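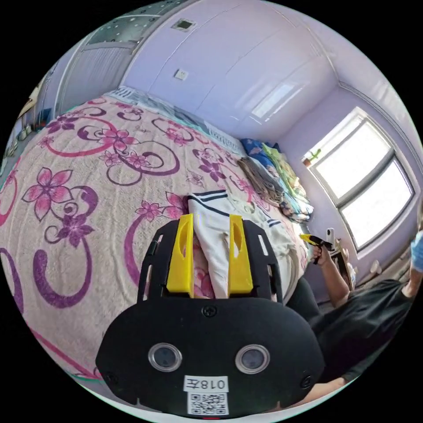 Soft finger comparison on hand-held grippers, cloth tasks

Felov Forum > Hardware > End effectors

p_ortner
We are trying out two finger sets for the hand-held units and I'd like to hear from people who have done cloth with either one. Set A is the flat yellow plate with the long slot. Set B is the Pichler finger, solid, with a ribbed pad on the inside. Same body, same two lenses, same jaw travel. Only the fingers change.

The task is picking up and folding clothes on a bed. Shirts, tops with a collar, a few towels. We did 500 picks with each set before I looked at any numbers.

What I have so far:
Set A picks up a single layer more often. It bends a little at the tip and comes in flat against the quilt.
Set B holds better once it has the cloth. Set A lets thin cotton creep when you pull sideways.
Set A sometimes takes the bedspread along with the garment. Set B does it too but less.

Has anyone put a pad on the slotted ones?
Pirmin

haslinger_s
Yes, thin silicone strip on the inner face, below the tip. It fixed the creep for us. It also made the fingers stiffer, so we lost part of the single layer advantage. Leave the top free and only pad the lower part.

What glue are you planning on? Ours peeled after a couple of weeks.

p_ortner
Hadn't got as far as glue. I was thinking double-sided tape for the trial.

rosia_urs
I don't think this is a fair test. Your operators close the jaw by hand and they feel the cloth through the handle. After 500 picks anybody learns how to hold the thing. Did the same person do A first and then B?

p_ortner
Ottilie did A first, Rosalie did B first, then they swapped halfway through.

rosia_urs
OK, that's better than I expected. I'd still want it on an arm before I bought anything. A hand corrects for bad fingers all the time and the arm won't. We had a set in February that looked great hand-held and was useless once it was bolted to a wrist.

osteiner
I did the picks so I'll add a few things.

The bedspread matters more than the garment. A busy print is hard on the tracking in one way and good in another. It has lots of texture to lock on to, but the edge of a pink shirt on pink flowers is hard to find afterward when you label. White with a dark stripe was the easiest of everything we folded.

The slot is useful. You can see a bit of cloth through it, so you know if you've got one layer. With the Pichler fingers I was guessing.

I don't agree with Urs that the hand hides everything. If the finger slips, I can squeeze harder, but the slip is still in the recording. 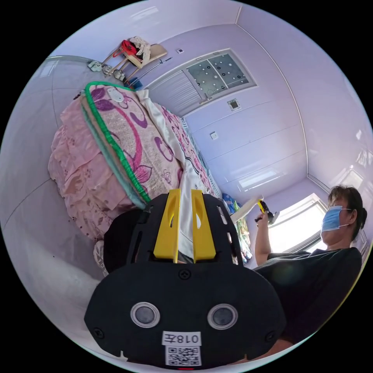
Set A from its own lens side, fingers nearly together, bed on the left.

haslinger_s
Thanks, that helps. Is the gap between the plates the fully closed position? Ours has a gap like that at the bottom even when the tips touch, and it's where thin straps get lost.

osteiner
I wouldn't go by the picture for that. Fully closed with no cloth, ours meet along the upper half and there's a sliver of light at the bottom. I'll put a feeler gauge in it tomorrow.

r_schwaiger
On lighting, because someone will ask. The room has strong daylight from one side and we left it that way. On the side toward the window the exposure moves around when you turn the unit. I'd lock exposure next time. We didn't, and 2 of my runs with the Pichler fingers had to be thrown out for it.

rosia_urs
Lock it, yes. And note which way you face when you start. I'd also like to see the slip counts split by fabric, if you have them. "Cloth" covers a lot.

p_ortner
I have them by fabric, just not cleaned up. Cotton, terry and a shiny polyester. The polyester is bad with both.

haslinger_s
Polyester is bad with everything. What's your finger life like? The Flavville group told me they planned for 2000 cycles on the slotted type and then swapped.

p_ortner
No cracks yet, but we're nowhere near that. The screws need checking before the fingers do. One at the base had backed out a quarter turn on each unit.

Plan for now is set A with a pad on the lower third, then the same garments again. After that Urs gets his arm test, if I can get time on the arm. Results go in this thread by 22nd May.

rosia_urs
Fine by me. Send me the finger drawing and I'll check if it fits our wrist.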